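Rerkstead Dialect Word List – README

Welcome! Rerkstead is a collection of 3701 everyday words and sayings from 14 villages, typed up from paper slips and checked by people who grew up using them. It's still growing, and I love how much there is for rain alone.

What's in it
words.csv – one row per word, with village, meaning and a sample sentence
sayings.csv – longer phrases, same columns
sources.txt – who collected what 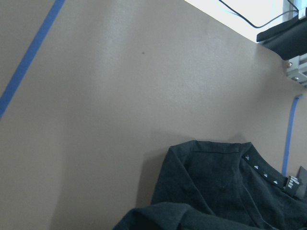

Blue tape on the tabletop.

Spelling
We kept each collector's spelling in the "as_written" column and put a plain version next to it. Search the plain one first! Around 93 words have two meanings that don't overlap at all, so they get two rows each.

Known gaps
Kitchen words are well covered, farm words less so. Version 2 adds Leonie Pfeiffer's notes on children's games – skipping rhymes, counting-out words, wonderful stuff.
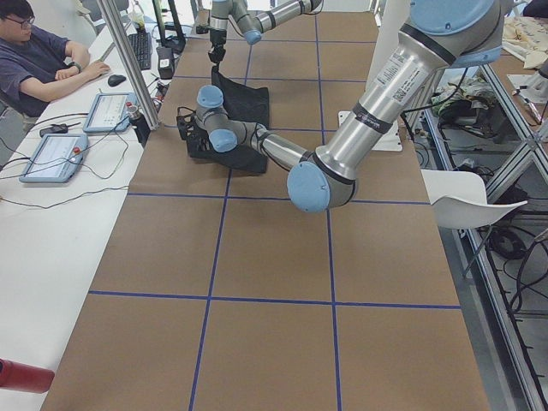
Sombat Duangkaew wrote to ask for a column marking words still in use, as the list now treats a word last heard decades ago the same as one shouted across the yard this morning. It's on the list for the next release.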